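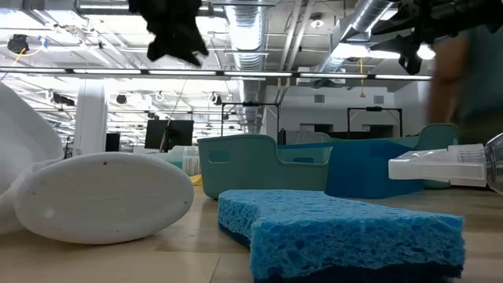

Shared Workshop Update: Two-Arm Sorting Build

The Nuston shared workshop is pleased to report on the two-arm build led by members Sunee Srithong and Surachet Tanasarn. The project, named Utau, is intended to pick up light household items and place them in plastic baskets. Work began in January, and the parts budget was set at $2,097.

Members have logged 503 hours on the build to date. Current work concerns the reach of each arm and the routing of cables near the wrist, where slack must be kept clear of the gripper.

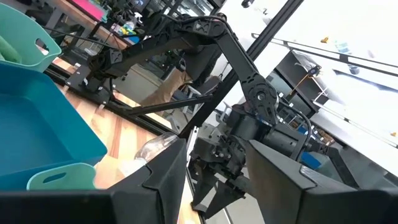
One of the Utau arms at the table, with a clear bottle and baskets.

Members who wish to assist with wiring or testing are asked to sign up at the front desk by 25 September 2024. Prior experience is not required, but all participants must complete the workshop safety course before working near the arms.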